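Lists > Presport > manipulation-talk > Archive > June 2022

Previous in thread | Next in thread | Index | Reply

Re: soft items and the two-hand set

Hi all, and hi Anari,

Thank you for such a generous note, and sorry it has sat in my inbox while I finished relabeling. I'm going to answer inside your message so I don't lose track of anything. I do go on a bit, so get a cup of coffee first.

> We trained on your January release and got 89 percent on the
> boxes and cartons, which made everybody here very happy. Then
> we tried the squashy stuff and it fell apart. Is that the
> data or is that us?

Some of each, I think, but mostly the data, and I'll take the blame for it! The January release had 4,000 episodes in it, and when I went back through them only 800 involved anything that changes shape when you squeeze it. Most of those 800 were cloths, too, and cloths are kinder than people give them credit for. You can grab a cloth nearly anywhere and the thing you wanted to happen will more or less happen. A bag or a foam sleeve has a good place to hold and several bad ones, and the good place moves when you pick it up.

> Quintanilla on our side suspects the jaw width signal. He says
> it looks the same whether you are holding something soft or
> closing on nothing.

Quintanilla is right, and please tell him I owe him a pastry. On a rigid box the jaws stop and the width goes flat, so the policy learns "flat means I have it." With foam the width keeps creeping down for a good while after contact, and the policy reads that as a miss, opens up, and tries again. We watched it do this over and over on a perfectly good grasp. What helped was giving the model a short history of the width (14 steps, we tried longer and it got sluggish) in place of the single latest value. Retries on soft items dropped a lot. I don't want to put a number on it until Sedeo has rerun the comparison with fresh seeds.

> Last one, sorry. How are you choosing the tasks for the new
> two-hand set? Ours feel too tidy.

Don't be sorry, this is my favorite part. We had the same trouble. Our first two-hand tasks were all of the "left holds, right places" sort, with one object on a bare table, and the policies that came out of them were spoiled by good manners. So the new set is clearing up in ordinary rooms, with the clutter left where it is. The operators carry a gripper in each hand and work through whatever is on the table, packaging and cups and cartons and so on, and the stove and the sauce bottles and the glare off the glass all stay in view. My one firm rule is that both hands have to be doing something useful at the same time, even if it is the same small chore twice. Taking two foam fruit nets to the trash bin, one in each gripper, is a lovely little task for this.

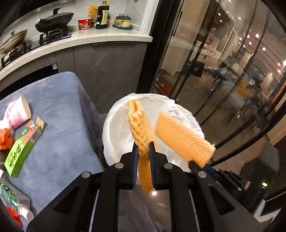

The part I keep chewing on is when the two hands should share one clock. If you force them to release together, the demonstrations look neat and the policy learns to wait, sometimes forever, for a partner that is never quite ready. If you let them go separately you get much more natural motion, but the hands drift into each other over a narrow opening. For now we record everything unforced and add a small penalty during training when the jaw tips come too close. It's a crude fix and I would love to hear from anyone who has a nicer one.

Two practical things before I let you go. Please don't mix the January width values with the new ones without rescaling, as the zero point has changed. And if you want the soft-item subset early, write to me off list and I'll send the index.

Warmly, and with thanks for reading this far,

Xiomara Kapoor
Sedeo

3 replies | 14 views | 0 shares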